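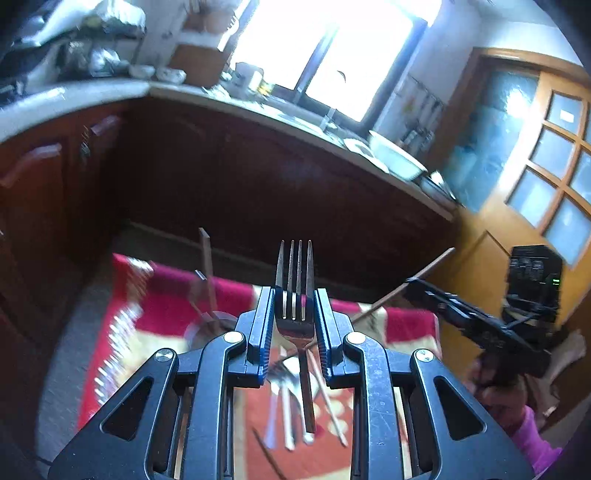 Sticks, forks and the case against clever fingers

The gripper comparison is finally under way, two months after this newsletter promised it and one month after this newsletter promised it again. We have been trying two sets of finger pads on the hand-held grippers, the Bruvus pads that came with them and the Levley pads that Ilari Huttunen has been talking up since spring. The object of the exercise is to pick one. The object has not been achieved, but we have learned a great deal about cutlery.

For anyone who joined recently: we don't start with the arm. The arm is expensive, it is bolted to a bench, and it sulks. We start with people holding the same fingers the arm will wear, working through a list of ordinary household things, and we record what the wrist camera sees. Later all of it goes to the Hamdy controller, which studies it carefully and then does something else. Doing the first round by hand means that when a fork slips we can at least ask the person holding it what they felt. The arm has never given a useful answer to that question.

Sirkka Pesonen drew up the list. She does not believe in foam cubes. Her view, set out in an email of 2,291 words that I have now read in full, is that anybody can pick up a foam cube, and that a gripper should be made to earn its keep on things that are thin, shiny, round or all three. So we went to a kitchen. We put the things on the floor, to get the cabinets and counters into the background, and we knelt. If you are planning something like it, buy knee pads before you buy anything else. The budget had a line for spare pivot screws and no line for knees.

Forks first. A fork looks like a flat thing but the handle has a slight crown to it, and a stiff pad touches that crown along one narrow line and lets the whole fork swing like a weather vane. The Bruvus pads are stiff. If you grab close to the balance point you get away with it. If you grab too near the end, the tines head off toward wherever they like. The Levley pads are softer and wrap a little, and the fork stays where you pointed it. They also hang on a moment too long when you open the jaws, so a fork you meant to set down gets flicked instead. Ilari calls this "positive release." I call it throwing cutlery.

Knives were dull and I will say no more about knives.

Then the sticks. Thin wooden sticks are where most of our afternoon went, and most of our goodwill. Lifting one off a flat surface is a fair test and both sets of pads can manage it with patience. Standing one upright in a container is another matter. The stick wants to roll between the pads as you turn your wrist, and the tip you were aiming ends up a thumb's width from where you left it. You correct, it rolls back, you correct again, and somebody across the rug asks if you need help in a voice that does not help.
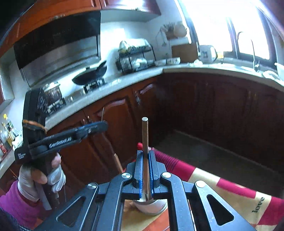
Stick held upright over the white container, with the second gripper alongside.

The trick, if you want one, is to grip higher than feels right. Down low you have more control of the bottom and none of the top, and the top is what hits things. Sirkka worked this out first and kept it to herself for two rows of the score sheet, on the grounds that she was the control group.

On to numbers, such as they are. We scored 70 tries on the sticks, split evenly between the two pad sets. Of those, 37 counted as clean, meaning the stick went in on the first approach without touching the rim. The Levley pads had the larger share of the clean ones. I would love to tell you by how much, but Ilari and Sirkka disagree over what counts as touching the rim, and until they settle it I have been asked not to print a split. Ilari would like it known that he is ahead under either rule. Sirkka would like it known that he is ahead under his.

A word on the cameras, as several of you wrote in. Having two grippers working close together is useful, as each one gives you an outside look at what the other is up to. It is also a nuisance, as the second gripper spends a good part of its time in the first one's view, blocking the very thing you wanted to see. We tried keeping the helper's gripper off to the side and a little higher, and that was better. Windows were the other problem. Point the camera toward daylight and the exposure gives up on the bright parts, which is fine for a tap and less fine for a pale stick. We will try the Rameo camera next time, which is supposed to handle bright backgrounds. Everything is supposed to handle bright backgrounds.

Things we would do differently: score release as well as pickup, with a separate column for flicking. Wipe the pads between objects and write down that you did it. Agree on the rim rule before lunch. Also, mark the fingers so that left and right go back on the same way after a pad swap. We lost most of an hour to a pair that had been swapped over and seemed, for that hour, to be a breakthrough.

Next up is the same list on the arm, with the Levley pads fitted first because Ilari has already fitted them. Bench time is booked for Thursday. If you want to come and score, bring a pencil and an opinion about rims, and let Sirkka know beforehand so she can send you the email. Spoons will be added to the list. I argued against spoons and was outvoted.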